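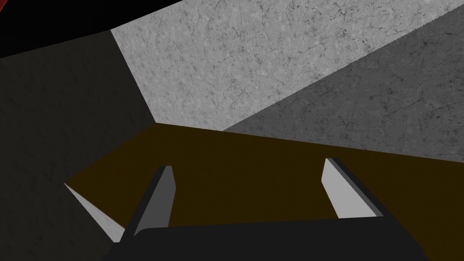

Stories > Short fiction > The Practice Room

Sandro Galli had packed tap fittings at Trisalport for nineteen years before they moved him upstairs to watch a screen.

The screen showed what the arm would see. The real arm was still in a crate at the Hemard depot, waiting on a part, so the arm on the screen was made of numbers and so was everything near it. It had a dark hand and two pale grey fingers. It had a flat brown surface to work over. Past that were walls in speckled grey with veins through them, like the foyer of a bank.

"Why marble?" he asked Byun, on his first morning.

"It comes with the program," she said. "You can change it if it bothers you."

It didn't bother him. He'd spent nineteen years looking at painted brick.

His job was to run the arm through a hundred tries, write down where it went wrong, and run it through a hundred more. Byun would read his notes after lunch and alter something. She was from Ilent, the firm that had sold them the system, and she had a desk by the window with nothing on it but a laptop and a mandarin.

He was good at the notes. Wrist too low. Came in from the wrong side. Shut early. He wrote them in the same block capitals he had used on carton labels, and Byun told him they were better than the ones she got from engineers.

"They write what the arm did," she said. "You write what it should've done."

He went down to the floor for smoko, as he always had. There were two lines running and the plan was to keep both, with the arm at the end of the second one. Four people worked there now. The colour-coded roster on the wall went as far as February and stopped.

"How's your mate?" Denise asked him. She had trained beside him, and her left thumb clicked when she bent it.

"Slow," he said.

"How slow?"

"It missed most of them this morning."

She looked pleased and put two sugars in her tea. Then she asked what happened when it missed, and he told her that they fixed it. She stirred the tea for a while.

"Who tells them what to fix?"

"I do," said Sandro.

The others had gone quiet. Somebody rinsed a cup. Denise said well, better you than some bloke off the street, and he thought she probably meant it, but she took her tea outside to drink it.

Back upstairs he sat down and brought up the next run. The fingers were open with nothing between them. He watched the first try and the second. On the third the hand tilted before it closed – a small roll to the left, the way you do it when the fitting is lying on its thread. He had put that in his notes the day before. He had learned it from Denise.

He picked up his pen. Byun was peeling her mandarin and asked if anything was wrong.

"No," he said. "That one was right."

He wrote it down, and started the fourth.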